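Ticket: Symbol glossary – "pyramid", "owl" and "all-seeing eye" entries showing the wrong text
Status: Closed
Product: Purkurex wiki, Skorno hosting
Opened by: Kylie Doolan

Hi all, me again! I look after the symbols glossary for the Te Moana reading group (secret societies, old lodge emblems, banknote lore, all that good stuff) and something has gone sideways since the April update. If I click "owl" I get the text for "obelisk". If I click "all-seeing eye" I get half of "ankh" and then a blank page.
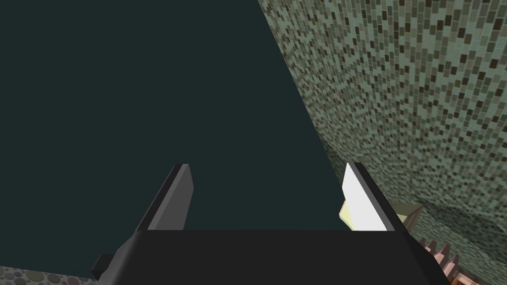
Posted by Kylie Doolan | Skorno community support

Okay, more detail. The glossary has roughly 2,000 entries and I'd say the trouble starts after the letter N. Everything before that looks fine. I cleared my browser cache, logged out, logged in, tried my sister's laptop – same thing. I haven't touched the templates, promise.

Apostolos Moschos replied at 9:40 and asked whether I use redirects. I do! Loads of them. "Eye of Providence" points to "all-seeing eye", and "unfinished pyramid" points to "pyramid", and so on. He had me turn off redirects on a test copy.
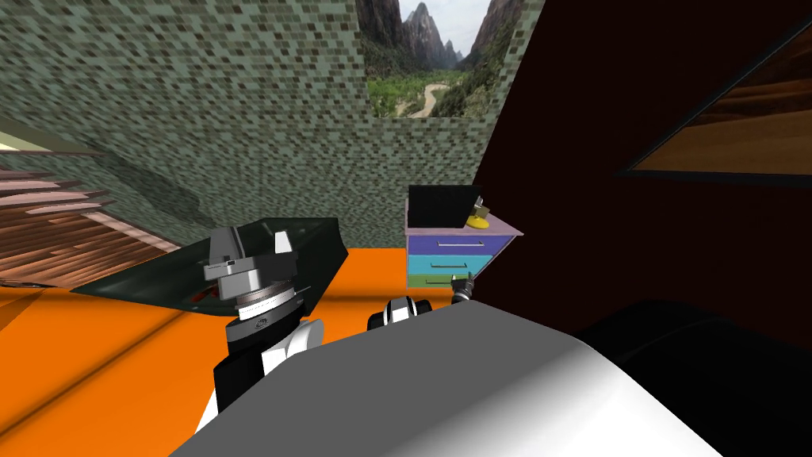
With redirects off, "owl" came back properly, with the whole long argument about whether the tiny bird on the dollar bill is an owl or a spider or just a squiggle. (I'm team squiggle, but Carleen Ruddock wrote that entry and she feels strongly.) "All-seeing eye" was still broken, though.

Next try: rebuild the index. The first rebuild stopped at 1,000 entries with error 7. Ran it again, same spot, same error. Akihiko Fujimoto said that code means two pages are claiming the same short name, so I went hunting.

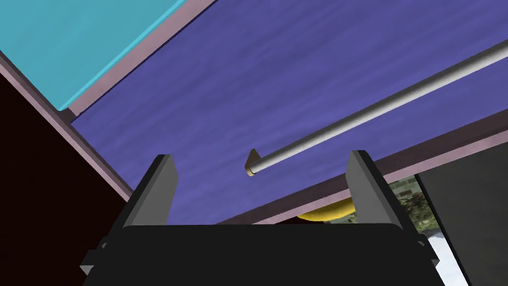 Found it after lunch. Rangi Sheehan had imported his Bronport lodge notes and his page on cornerstones had the short name "eye", same as mine. I renamed his to "bronport-cornerstone" and told him so he wouldn't panic.

Rebuilt again and it went all the way through. Turned redirects back on one letter at a time, as Apostolos suggested, and checked as I went.

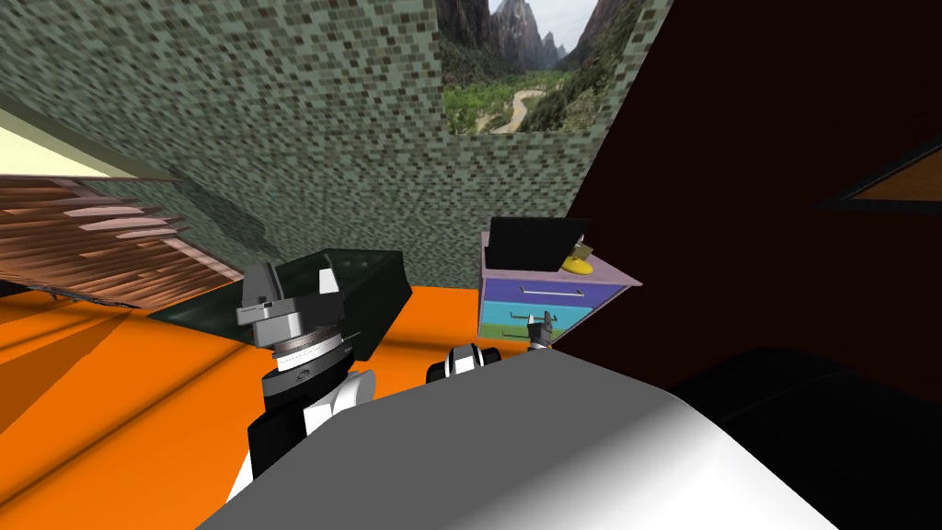 "Pyramid", "owl" and "all-seeing eye" all open the right text now. The only leftover is that "obelisk" has lost its footnotes – I have those in a backup and will paste them in tonight. Happy for this to be closed. Thank you both!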